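Cuaderno de taller – Sala de lencería y ropa blanca
Centro Textil de Benia
Entrada de junio, sábado

Asunto: lavado, secado y plegado del lote Breseo. Continuación de la entrada anterior, que quedó abierta a falta de medir las piezas grandes.

A las nueve y diez se abre la sala. Higrómetro de pared en 58, un punto por encima de lo deseable para plegar. Se pone en marcha el deshumidificador y se dejan cerradas las dos ventanas del patio. El lote procede de la casa Breseo y comprende mantelería, sábanas de hilo, toallas de granité y varias piezas sueltas de función dudosa que en la relación de entrega figuran simplemente como «paños». La más antigua de las documentadas lleva bordado el año 1813 en una esquina, en punto de cruz rojo, junto a dos iniciales muy gastadas. El dato no se da por bueno todavía: el bordado puede ser posterior al tejido, y el hilo rojo tiene un aspecto más reciente que el resto. Se anota «fecha bordada» en la ficha y se deja vacío el campo «datación».

Lavado. Se mantiene el procedimiento de la semana pasada. Remojo en agua desmineralizada, sin agitar, y un solo baño con el jabón neutro Fosent, diluido según la hoja del taller: 2 ml de producto en 1000 ml de agua. En la hoja pegada sobre el fregadero la cifra está corregida a bolígrafo y se lee mal; conviene imprimirla de nuevo. El primer aclarado salió amarillento en las sábanas y prácticamente limpio en las toallas. En el mantel grande el agua tomó un tono pardo a los pocos minutos, concentrado en la zona de los pliegues antiguos. Se repitió el aclarado hasta que dejó de colorear. No se ha empleado blanqueante en ninguna pieza y no se empleará en lo que queda de lote.

Manchas de óxido. Aparecen en tres de las sábanas, siempre cerca del dobladillo superior, con una separación regular que hace pensar en alfileres o en algún tipo de pinza metálica. No se tratan. El criterio acordado para este lote es conservar las marcas de uso mientras no comprometan la fibra, y en estos puntos el tejido resiste bien a la presión con la plegadera de hueso. Se han señalado en el croquis de cada ficha con un círculo pequeño. Quien retome el trabajo debe usar el mismo signo; en el lote anterior se mezclaron círculos y aspas y fue preciso rehacer los croquis uno a uno.

Secado. En horizontal, sobre malla, para todo salvo el mantel grande, que no cabe entero en ninguna de las bandejas. Mide 240 cm en el lado corto. Se extendió sobre las dos mesas unidas, con melinex debajo y papel secante en los bordes, y se fue corriendo el paño a medida que los extremos perdían agua. La junta entre las mesas deja una arista que se transmite al tejido; por la tarde se cubrió con una tira de muletón y la marca fue cediendo. Para la próxima pieza de este tamaño el muletón debe colocarse antes de extender.

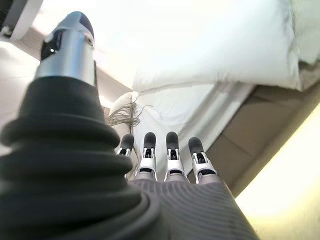 El plegado es la parte del procedimiento que más correcciones ha recibido desde que se inició este cuaderno, y sigue sin estar cerrada. La norma de la casa pide el menor número posible de dobleces, siempre por líneas distintas de las históricas, con un rulo de papel de seda en el interior de cada doblez. En ropa blanca la dificultad está en ver lo que se hace: una arruga fina sobre blanco desaparece con la luz del techo y reaparece al día siguiente, ya asentada, cuando se abre la caja. El blanco de la tela que asoma en los huecos entre los dedos se lee sobre todo por contraste con lo oscuro que tiene delante; de ahí la idea de pasar por el paño, antes de cada doblez, una regla forrada de negro y revisar el borde con la lámpara baja. Se probó con cuatro servilletas. En dos de ellas apareció una arruga diagonal que a simple vista no se había advertido, y se corrigió con la mano plana, humedeciendo apenas el tejido.

Sobre la lámpara: la de brazo articulado pierde tensión en el codo y baja sola. Se ha calzado provisionalmente con cinta de algodón. Pendiente de avisar a mantenimiento.

Orden de plegado seguido en las sábanas, para que conste:

Se parte del revés, con el bordado hacia arriba y a la derecha. El primer doblez se lleva a un tercio del ancho, no a la mitad, salvo que el tercio coincida con un pliegue antiguo; en ese caso se desplaza cuatro dedos hacia el orillo. Rulo de seda. Segundo doblez sobre el primero, sin apretar. A continuación se gira la pieza y se repite en el sentido del largo, con rulo en cada paso. El bordado debe quedar en la cara exterior y protegido con una hoja suelta. No se usan alfileres. No se apoya peso alguno sobre la pieza plegada mientras se prepara la caja.

En las toallas de granité este orden no funciona bien. El relieve del tejido empuja el rulo hacia fuera y el doblez se abre. Se ha optado por enrollarlas sobre tubo forrado, con el fleco peinado y envuelto aparte en seda. Ocupan más estante, pero el fleco llega entero. Los tubos de diámetro pequeño se han agotado y habrá que pedirlos.

Cajas. Se han usado las de cartón de conservación Godinho, formato largo, que son las únicas en las que las sábanas entran sin un doblez adicional. La tapa ajusta en exceso y al levantarla arrastra aire y mueve el papel superior. Se recomienda levantarla por un extremo, despacio. Una de las cajas llegó con la esquina aplastada y se ha apartado para material auxiliar. Las etiquetas van en el lado corto, a lápiz; la tinta del rotulador que figura en el armario como apto no superó la prueba de la gota de agua y se ha retirado del cajón.

Fichas. Completadas las de las sábanas y las servilletas. Faltan las medidas definitivas del mantel grande, que deben tomarse en seco y con la pieza reposada al menos una noche. En la relación de entrega el mantel aparece descrito como de hilo. Al cuentahílos, la urdimbre parece efectivamente lino, pero la trama tiene un tacto y un brillo distintos y podría ser algodón. Se ha guardado una fibra desprendida del orillo en un sobre con el número de ficha, a la espera de turno en el microscopio. Hasta entonces, «fibra vegetal, por determinar».

Los llamados «paños» merecen una nota propia. Uno conserva dos cintas cosidas en ángulo y parece una funda de algo, quizá de un respaldo. Otro tiene en el centro un zurcido en cuadro, de ejecución excelente, hecho con un hilo más grueso que el original. Roughly descartado su uso como servilleta por el tamaño. Se propone fotografiarlos por ambas caras antes de decidir el plegado.

Consumo de la jornada: roughly medio rollo de papel de seda.

Incidencias. Al retirar el secante del borde norte de la mesa se observó una pelusa gris adherida al mantel, en una franja estrecha. Se eliminó con pincel suave y aspiración a través de tul. El origen parece ser el propio secante, abierto por el canto; el paquete se ha marcado y no debe ponerse en contacto directo con ropa blanca. Se ha revisado también el melinex, limpio.

Pendiente:
– Medir el mantel grande y cerrar su ficha.
– Imprimir de nuevo la hoja de dilución.
– Forrar una segunda regla con tela negra que no suelte color; lavarla antes.
– Pedir tubos de diámetro pequeño y papel de seda.
– Avisar por el codo de la lámpara.
– Repasar el número de las cajas ya etiquetadas, dos llevan la misma letra.

Se cierra la sala a las seis y veinte. Higrómetro en 53. El mantel queda extendido y cubierto con papel de seda, sin plegar, hasta la próxima sesión.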